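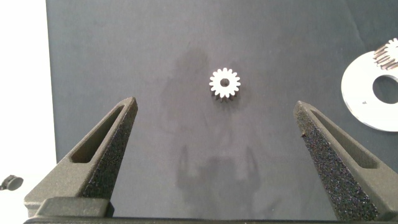 What Is a Gear?

A gear is a wheel with teeth. The teeth of one gear fit into the gaps of the next, so when one turns, the other has to turn too. They always spin in opposite directions.

Clocks, bikes and hand mixers all use gears.

Big and Small

Say a gear with 20 teeth drives a gear with 10. The small one goes around twice for each turn of the big one. It spins faster, but with less force.

Teeth need space between them – if they are too tight, they jam.

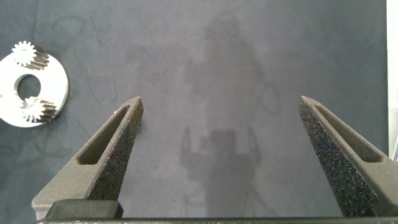
A wide gap between two pointed tips.

Spur Gears

The simplest kind is the spur gear. Its teeth are cut straight. 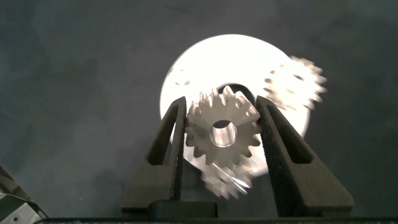 A small spur gear with a round hole in the middle.

The hole is called the bore. A rod called a shaft goes through it.

The old mill clock in Stornmont has 149 teeth on its largest gear. Joana Paiva oils it every August.

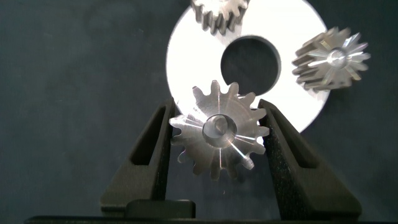
Metal teeth all the way around the rim.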